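Zwei Greifer und eine Kamera am Handgelenk

Seit September vergleiche ich in meiner kleinen Werkstatt zwei Greifer an demselben Arm. Der erste ist der Drutent mit langen, schmalen Fingern, der zweite ein Clokmont, kürzer und mit viel mehr Kraft. Deutsch ist nicht meine Muttersprache, und ich bitte um Nachsicht, wenn ein Fachwort nicht ganz richtig sitzt. Die meisten Anleitungen habe ich auf Englisch gelesen und dann für mich übersetzt.

Die Frage war am Anfang einfach: Welcher Greifer ist besser für weiche und leichte Dinge, die in einem Korb oder in einer Kiste liegen? Ich habe dafür Socken genommen, Schwämme, kleine Stoffbeutel und eine alte Mütze. Harte Teile kann fast jeder Greifer nehmen, wenn man ihn richtig einstellt. Bei Stoff ist es anders. Der Stoff gibt nach, die Finger schließen sich, und man hat nur eine Falte in der Hand oder gar nichts.

Der Clokmont hat mich in der ersten Woche enttäuscht. Seine Finger sind breit, und in einer Ecke kommt er nicht bis zum Boden. Dafür hält er, was er einmal gefasst hat. Der Drutent kommt besser in die Ecken, aber er verliert manchmal eine Socke auf halbem Weg. Ich habe die Schließkraft in zehn Stufen probiert und bin bei der siebten geblieben. Darüber hat der Motor gebrummt, und das Geräusch gefiel mir nicht.

Insgesamt habe ich 1.782 Griffe aufgezeichnet, auf beide Greifer verteilt. Geplant waren 3.000, aber dann ist mir das Kabel zum Controller gebrochen, genau am Stecker. Das neue Kabel ist jetzt mit einer Schlaufe befestigt, damit es bei der Drehung nicht zieht. Wer einen solchen Arm zu Hause hat, soll bitte am ersten Tag eine Schlaufe machen.

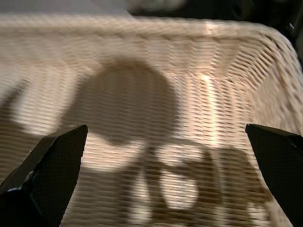 Über die Kamera muss ich mehr schreiben als über die Greifer. Sie heißt Oresska, ist sehr klein und sitzt am Handgelenk, sodass sie immer mitfährt und beide Finger sieht. Das ist praktisch, weil ich sie beim Anfahren nicht neu ausrichten muss. Schwierig ist das Licht. Sobald der Arm über dem Korb steht, fällt sein eigener Schatten auf das Geflecht, mit runder Kuppe oben und mit Fortsätzen unten, fast wie eine zweite Hand, und gleich daneben liegt ein heller Streifen, beinahe weiß. Meine einfache Erkennung arbeitet mit Helligkeit und hat mit so einem Bild große Mühe. Sie hat mir mehrmals den Schatten als Gegenstand gemeldet, und der Arm wollte ihn höflich aufheben. Dazu kommt die Unschärfe in der Bewegung: Die Rillen vom Korb verlaufen dann zu weichen Bändern, und aus ihnen kann man keine gute Tiefe mehr rechnen.

Ich habe zuerst die Belichtungszeit verkürzt. Das Bild wurde schärfer, aber auch dunkel, und im Schatten war nur noch Rauschen. Danach habe ich eine zweite Lampe aufgestellt, mit Backpapier davor – das war die billigste Lösung und bis heute die beste. Außerdem wartet der Arm jetzt 235 Millisekunden, bevor die Kamera das Bild für die Erkennung nimmt. Für eine Fabrik wäre das wohl zu langsam. In meiner Werkstatt stört es niemanden.

Beim Controller bin ich noch unsicher. Die Sequeira-Box ist bequem, sie startet schnell und hat eine klare Oberfläche im Browser. Aber sie gibt die Position der Finger nur in groben Schritten aus, und gerade bei dünnem Stoff brauche ich feine Werte. Mein alter Aufbau mit dem Laptop kann das besser, stürzt aber gern ab, wenn das Bild und die Motordaten gleichzeitig kommen.

Im Moment ist also der Drutent montiert, mit Stufe sieben und mit dünnen Gummistreifen, die ich noch innen auf die Finger kleben will. Der Clokmont liegt im Regal und bekommt später die schweren Sachen, nasse Handtücher zum Beispiel. Wenn jemand Erfahrung hat, welcher Kleber auf glattem Kunststoff und Gummi zugleich hält, freue ich mich über einen Kommentar.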